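Sketdale Manipulation Project
Interim progress report, second half of the funding period
Prepared for the Fonus program office by Sunita Joshi, project lead

Status

Work packages 1 and 2 are complete. Work package 3 (handling of light framed objects) is about six weeks behind plan because of the gripper fault reported in November. Work package 4 has not started and depends on the closure of the corrective actions listed below. Spending is within budget, apart from one unplanned item for replacement finger pads.

The fault

During the whiteboard task, the arm closes on the edge of a small framed board, lifts it slightly, turns it and sets it back on its stand. The task was chosen because the frame is narrow and smooth and the stand attaches at one side only, so the load on the fingers is uneven. In the afternoon run the gripper closed on the frame and did not stop at the commanded force. The controller went on increasing motor current until the driver's thermal cutout tripped. By then the frame had bent at the contact point and one finger pad had split.

There was no injury. Narendra Tripathi was at the operator station, outside the marked area, and pressed the stop button when he heard the frame give. The log shows that the driver had already shut down when the stop signal arrived. We are treating this as a safety matter all the same. The same gripper is used in the handover trials, where a person's hand can be within reach of the fingers.

The unit was taken out of service the same day. All handover trials were suspended and remain suspended.

Cause

Yogesh Rastogi and Ernő Magyar went through the logs and found two separate problems.

The first was a stale force reading. The gripper reports force over a serial link, and the driver software supplied by Indow holds the last good value when a packet is lost. A loose connector at the wrist caused a burst of lost packets just as the fingers made contact. The controller saw a constant low force and kept closing. The held value carries no flag, so nothing further up the chain could tell that it was old.

The second was the current limit. It had been raised in an earlier test of heavier objects and was not put back. With the normal limit in place the fingers would have stalled well before the frame bent. The change was made by hand and does not appear in the configuration record.

Either problem alone would probably have gone unnoticed. A search of the stored logs covering 489 grasps found 28 with at least one held force value. In all but the November case the packets resumed before the force limit mattered. 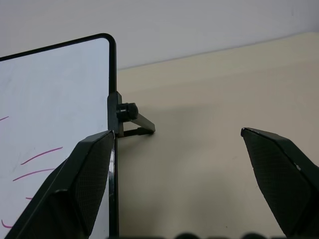 Repeat tests were limited to the whiteboard task, at reduced closing speed and with the current limit back at its normal value. Ernő Magyar forced packet loss in software at different points in the approach and after contact. The fingers stopped in every run once the new timeout was active. With the timeout turned off, the fault came back as expected, and the current limit held the fingers without damage to the frame.

Corrective actions

Force timeout. The controller now stops the fingers if no fresh force value arrives within 10 milliseconds. Complete and under test.

Connector. The wrist connector has been replaced with a locking type and the cable given a strain relief. Complete on this arm. The second arm is waiting for parts from Rajput.

Configuration check. At startup the controller compares all limits with a stored file and refuses to run if they differ. Code is written; review by Meenakshi Chaudhary is open.

Endurance run. We plan 3,000 open and close cycles on the repaired unit with packet loss injected at random. The handover trials will not restart until this run is finished without a missed stop.

Indow has been sent the logs and has confirmed the hold behavior. A flag for held values is promised in their next driver release — we have no date for it and are not planning around it.

Effect on the plan

Work package 3 can be recovered in part by dropping the second frame size, which adds little to the results. We ask the program office to approve this change. The handover trials move to the next period, along with the staff time set aside for them. No additional funds are requested. The pads were paid for from the maintenance line, which now has little left in it, and a further breakage would need to be discussed.

Open items for the next report: endurance results, connector fitted on the second arm, configuration review closed.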